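Section 4: Running in your Skinden 125 and doing the first service at home

If you've made it through the unboxing and the battery section, well done, because those were the boring bits. Now you get to ride it! I wrote this part of the guide after running in my own Skinden (and then my partner's, which went a lot more smoothly the second time), so it's set out the way I'd do it in my own garage. The factory booklet from Bermúdez covers the same ground in four pages of very small print. Keep it handy anyway for the torque figures on your particular model year, as they've changed them at least once that I know of.

You'll need the bike, a paddock stand or the centre stand, the small tool roll from under the seat, a drain tray, fresh oil of the grade printed in your booklet, a new crush washer and a funnel. I also like a head torch, but that's me getting old.

4.1 Before the first ride

1. Put the bike on its centre stand on level ground. My driveway slopes, so I do this on the street side of the garage door.

2. Check the oil through the sight glass. The level should sit between the two marks with the bike upright. On the side stand it'll read low, and you'll be tempted to top it up. Don't.

3. Set the tyre pressures while they're cold. The sticker is on the swingarm, left side, under a film of shipping wax that comes off with warm soapy water.

4. Squeeze the front brake, then press the rear. Both should feel firm. If the lever comes back to the bar, stop there and ring the dealer.

5. Turn the key and wait for the dash to finish its sweep. Then start it and let it idle for a minute or so.

Caution: new tyres are slippery. Take the first few corners gently, especially on painted lines and wet leaves.

4.2 The running-in period

The running-in period is 1,000 kilometres. I know that sounds like ages on a 125, but if you commute it goes by quicker than you'd think. I did most of mine going back and forth to Grinport along the old highway, which has enough hills to keep the revs moving up and down, and that's really what you're after.

1. For the first 600 kilometres, keep the throttle under half and don't hold one speed for long. Roll on, roll off, change gear, find a hill.

2. After that, you can start using more of the throttle in short bursts. Let the engine settle again in between.

3. Don't lug it. If the engine is shuddering in fourth, it wants third. I did a fair bit of this in my first week (I was being "gentle") and the mechanic gave me a look.

4. Keep off the freeway until you're past the full distance, if you can. If you can't, vary your speed as much as the traffic sensibly lets you.

Note: you may catch a hot, slightly painty smell for the first few rides. Mine went away after the third tank. Smoke is another matter, and so is a smell of petrol, so pull over and have a look if you get either of those.

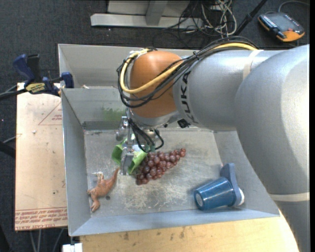

A word on fuel while we're here. The Skinden is happy on regular unleaded, and I've never noticed any difference with the dearer stuff. Fill to the bottom of the filler neck and no higher, or it'll dribble out of the overflow the first time you park in the sun. Ask me how my good boots know.

4.3 The first oil change

You can leave this to the dealer, and if you're at all worried about your warranty, please read the service pages in your booklet before you pick up a spanner. I do my own and keep the receipts for the oil and washer in a zip-lock bag with the logbook.

1. Ride for ten minutes so the oil is warm, then switch off and wait for the pipes to cool enough that you won't burn yourself.

2. With the bike on its centre stand, slide the tray under the drain plug. It's the big bolt on the underside, a bit left of the middle.

3. Loosen the oil filler cap on the right-hand side first. The oil drains faster with the cap off, and you'll know that it isn't stuck.

4. Undo the drain plug. Do the last couple of turns by hand and be ready, because it comes out in a rush and goes further than you expect!

5. Let it drain until it's down to a slow drip. I make a coffee.

6. Wipe the plug, fit the new crush washer and screw it in by hand before you go near it with a spanner. Tighten to the figure in your booklet.

7. Pour the new oil in slowly, stopping a little short of the stated amount. Put the cap on, run the engine for a minute, wait five, then check the sight glass and top up.

8. Look underneath for drips. Look again after your next ride.

Caution: the drain plug threads into aluminium, and it's very easy to strip. If it doesn't turn freely by hand, back it out and start over.

Old oil goes to the transfer station or any shop that takes it. Keep it in the bottle the new oil came in and label it.

4.4 Chain and cables

New chains stretch the most early on, so check yours at the first oil change and again not long after. There should be 30 millimetres of up-and-down play at the middle of the lower run. If there's more than that:

1. Loosen the rear axle nut.

2. Turn both adjusters by the same small amount, an eighth of a turn at a time, and compare the marks on each side of the swingarm.

3. Spin the wheel and measure again in a few places. Go by the tightest spot.

4. Tighten the axle nut, then check the rear brake before you ride off.

Clutch play is done at the lever end with the knurled ring. You want a small amount of slack before it bites. If you've fitted the Ultitz bar-end mirrors, swing the left one out of the way first or you'll skin a knuckle.

4.5 Resetting the service light

Turn the key on while holding the lower dash button, and keep holding until the spanner symbol flashes and goes out. It'll come back 2,000 kilometres later. If it doesn't clear, turn the key off, count to ten and have another go. Mine took three tries, and I still think the button is too small for gloves.

Write the distance and the month in the logbook before you put it back under the seat. Section 5 covers luggage and the rear rack.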